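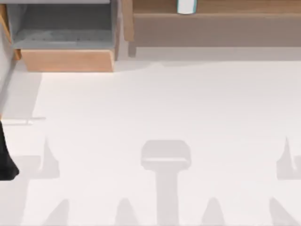 Kipchumba Khaemba: I'd leave the checkout alone until you know why people stop there. You've changed the button, the shipping line and the coupon box in the same week, so whatever the numbers do next, you won't know which change did it.

felbridge_shop
Posted Mar 23, 2024
Fair point. For anyone joining now, the store is on Shirima and sells storage and kitchen organizers. Last month 392 people reached the shipping page and left. My plan was to run an A/B test on a one-page checkout against the current one, which has 4 steps.

pridedby
392 isn't much to test with once you split it. You'd be waiting until June for a result you could trust. Put a one-question survey on the shipping page first. "What's stopping you from finishing today?" and a text box. Read every answer.

felbridge_shop
I tried an exit popup last year and got mostly junk.

pridedby
A popup is different. People close those without reading. Put the question in the page itself, under the shipping options.

tallmadge77
I don't agree with the survey idea. People tell you shipping costs too much, every time, on every store. Then you cut shipping, lose margin, and sales stay flat. I'd watch session recordings. We use Flirnano for that and found two form fields that threw errors on phones. No survey would have told us that.

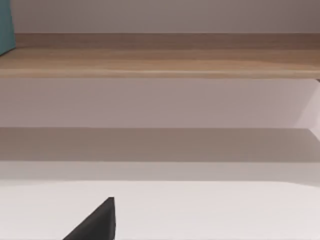
Recordings also show you where people go back to the cart, and on our store that was the bigger problem. They were going back to check the size of the item. We put dimensions in the order summary and left the rest as it was.

Kipchumba Khaemba
Recordings show what people did, and you still have to guess the reason. I'd call a few customers who did buy and ask what nearly put them off. Two good calls can change your list of things to test.

felbridge_shop
I can do calls. I'll put the coupon box back where it was, too — that was the change I was least sure of. The one-page test can wait.

tallmadge77
Check the phone errors before you call anyone.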